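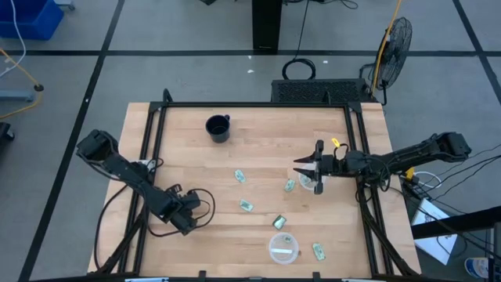

# tabletop-sorting-notes

Hi! This is the data card for my little pile of notes and records about sorting play money into cups and tubs on a tabletop. It started as a single text file called `stuff.md` and got out of hand, so now it has folders and a README like a grown-up project.

The subject is small folded paper bills and the containers they go in. If you've ever emptied your pockets onto a table and tried to sort out the mess, you already get most of it.

## What's in the folder

- `sessions/` holds 389 session records, one file each
- `setups/` has the starting layouts, 42 of them, written out as short text notes
- `props.md` is the list of things I put on the table
- `folding.md` is my (long, sorry) guide to folding the bills
- `oops.csv` lists the sessions I'd skip, with a word or two on why

The sessions are grouped by setup. I tried grouping them by month for a while and hated it. February was one giant folder and everything else was crumbs.

## The props

**Bills.** Small, green, paper. I fold them down into little rectangles, and some get crumpled more than others. I started with a pack of 497 from a party supply place called Goso, and I've lost a fair number since to the vacuum cleaner and to coat pockets. They don't all look alike anymore, either. Handling wears them down, and a few come out darker or shinier than their neighbors. I leave those in the mix on purpose!

**Clear plastic cup.** The main target in most setups. I like it because you can see a bill through the side, so checking whether one is in there takes half a second. It's light, though, and it tips if you look at it wrong. An empty cup is the worst for this.

**Round clear container.** Wider and easier to hit than the cup. It usually lives near the front edge of the table. Some setups have a white strip in the bottom as well as a bill or two, and the setup note says if the strip is supposed to stay in. (It nearly always is.)

**Black mug.** It's the thing you have to work around. No bills go in it in any of the sorting setups. In the last batch I moved it closer to the middle and the whole job got fussier, so that batch has its own tag, `mug-close`.

**The table.** Light butcher-block top. Green shows up nicely against it, even from across the room.

## How a session goes

1. Pick a setup note and put the mug and the containers where it says.
2. Fold the bills and scatter them. I drop them from a hand's height and then leave them alone, even if two land touching.
3. Move the bills, one at a time, into whatever container the note calls for.
4. Write down the final count and anything weird.

Some setups start with a bill already in the cup. That's written in the note as `start_in_cup: 1`, and it counts toward the final number. I got this wrong in the early files and fixed them by hand, so if you find one where the math is off by one, that's probably my fault and I'd love to hear about it.

## Fields

| Field | Meaning |
|---|---|
| `setup` | which layout note was used |
| `bills_out` | bills loose on the table at the start |
| `start_in_cup` | bills already in the cup |
| `start_in_tub` | bills already in the round container |
| `end_in_cup` | bills in the cup at the end |
| `end_in_tub` | bills in the round container at the end |
| `tipped` | yes if the cup went over |
| `remarks` | free text, spelling not guaranteed |

A blank in `tipped` means I forgot to fill it in. Please don't read it as a no.

## Things to know before you use this

The folding is not consistent. I fold tighter in the morning and pretty sloppy by late afternoon, and a sloppy bill springs open a bit after it lands. `folding.md` goes into this at a length I'm slightly embarrassed by.

The cup went over in 74 sessions. Most of those are in the older setups, where I'd put it too close to the edge. I kept them all in, since a tipped cup with bills spilling back out is a perfectly real thing that happens when you tidy a table.

Names in the setup notes are just labels. `khan` is the layout with the tub up front and the mug at the back, and `bristbridge` is the same thing flipped. Don't look for a system. `nanbridge` was meant to be the hard one and then `mug-close` came along.

## To do

- Replace the scruffiest bills, but keep a bag of old ones for comparison
- Try a heavier cup
- Rewrite the older remarks so they say which container I meant by "the clear one"
- Finish the setup notes that still say "like the last one but further left"

If you use any of this, a quick note telling me what for would make my day. Fixes are welcome too, especially to the remarks column.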